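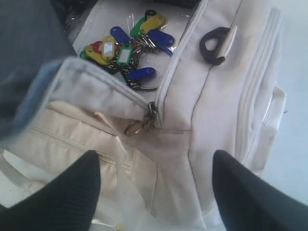 Key tags and the open bag

Gallery: Packing the Duffel

Notes and pictures by Helmi Rantala, December 2018

We keep one big bag ready for trips to the cabin at Lund, and it gets repacked every winter. The key tags come in blue, green, yellow, red and black, on split rings and short ball chains. Some have a white paper label. The spare keys stay with Beryl Treloar - please ask her before taking any.

The bag itself is a light sand color with a slight sheen, and it creases easily. The main zipper runs along the top. A second opening on the front has its own pull.
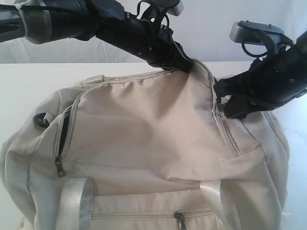

Next Gallery: Boots and Blankets

Coming in February.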